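Brimden Place Kicks, version 2
README and data card

Contents
The data set has one row per place kick (conversions and penalty kicks at goal) taken in matches of the Tralska amateur rugby league. Drop goals and punts are left out. There are 3060 kicks by players from 26 clubs, covering 13 seasons. The raw score sheets gave nearly 4000 entries; the difference is duplicates and rows with no kick position.

Files
kicks.csv — main table
matches.csv — date, home club, away club, final score
clubs.csv — club codes and home grounds
changes.txt — edits made between versions

All files are comma separated, UTF-8, with a header row. Missing values are empty cells, never zero.

Fields in kicks.csv
match_id: joins to matches.csv
club: three-letter code, joins to clubs.csv
kicker_id: random integer, stable across seasons
type: C for conversion, P for penalty
distance_m: meters from the ball to the middle of the crossbar, measured along the ground
side: L, C or R as seen by the kicker
foot: L or R, empty if not recorded
wind: 0 to 3, judged by the match secretary
result: 1 if good, 0 if missed, 2 if it hit the post or bar and stayed out

Treat result 2 as a miss unless you have a reason to keep it apart. Version 1 had no code 2, so scripts written for that version may read it as a made kick.

How the data was collected
Match secretaries marked each kick on a printed half-field grid. The grids were scanned and read with the Cleredeo sheet reader, then checked by hand where the reader gave a low score. Distances come from the center of the grid cell. Each cell is five meters square, so small differences in distance mean nothing.

Known problems
Wind codes are not comparable between grounds. Two clubs changed names during the period and keep their first code throughout. Kicks abandoned because the ball fell off the tee are logged as misses in the early seasons and are absent later on. The foot field is thin before the sheets were redesigned.

Suggested use
Success rates by distance and side, and comparisons within one club. The data is too sparse to rank single kickers. Do not try to match kicker_id to real players.

Updates
New rows are added once a year, in June, after the league closes its records. Corrections are welcome at any time — send the match_id, the row number and a scan of the sheet.

License
Free to use and share with credit to the Brimden Place Kicks project.

Last updated: 10/03/2022

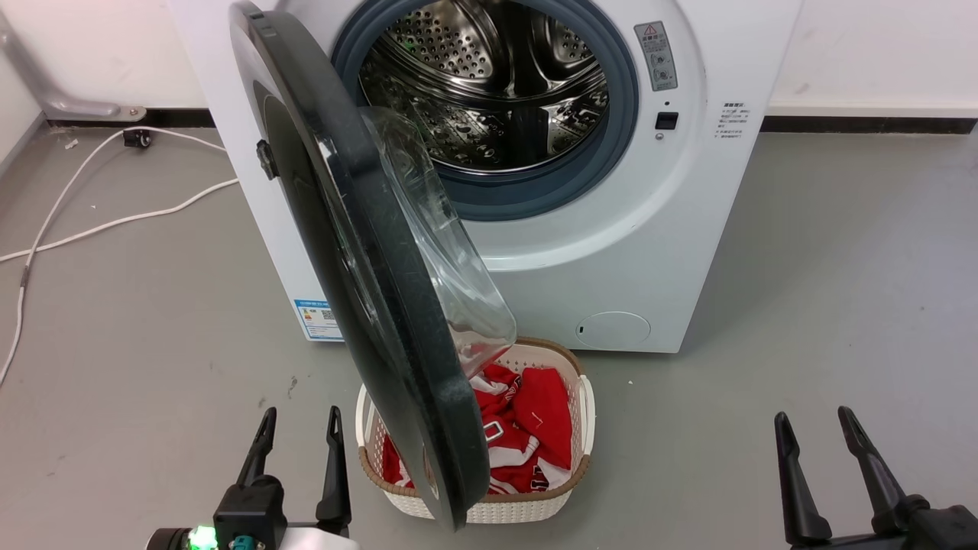

R. Belhaj
Data maintainer, Brimden Place Kicks

Maintains the tables and the change log, and answers questions about field codes and the match grids.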